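Wurnura Robotics Club: how to record a good set of demonstrations

New members always ask to start with the training code. You start with a cucumber. The task this term is called Farkodance, for reasons lost to the group chat, and it consists of moving a long green thing in and out of two small trays until the model gets the idea or you do.

Before you record

1. Charge both grippers and the backpack. A pack under 30 per cent will die on your best take.
2. Put the trays in the middle of the table and the cucumber next to them. Bottles can stay, as the model needs to cope with clutter and so do you.
3. Wipe the marker cards with a dry cloth. Thumbprints on the pattern ruin the tracking.
4. Put the pack on and do the straps up before you pick up the grippers. Everyone tries it the other way once. 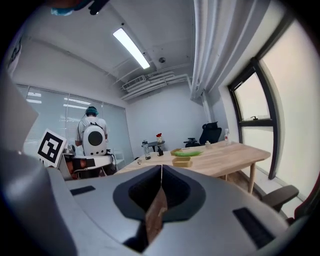

Recording

5. Stand square to the table, elbows loose, fingers of both grippers closed. Hold still for a slow breath so the Toser logger can find its zero.
6. Move at the speed of someone putting away shopping they paid for. Twitchy takes get thrown out.
7. Return to the starting pose and stop the take. Do 20 takes, swap with your partner, then do 20 more. 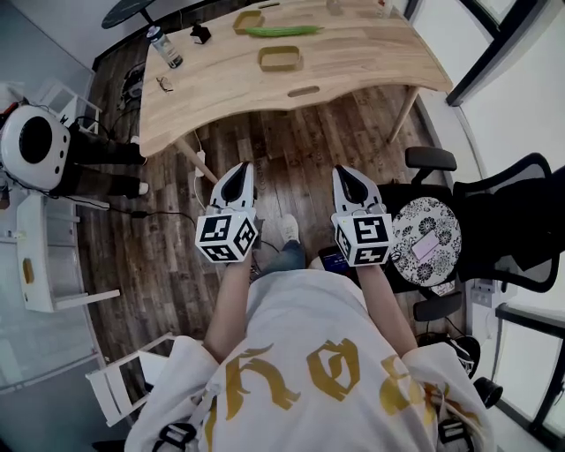
Grippers out in front, pointing towards the desk.

Afterwards

Name your folder properly. "final2_new" will be deleted. Copy it to the Kramer drive and write the number of good takes on the sheet; the record for one session is 34, and we have our doubts about it. Grippers go back on charge, cucumber goes back in the fridge.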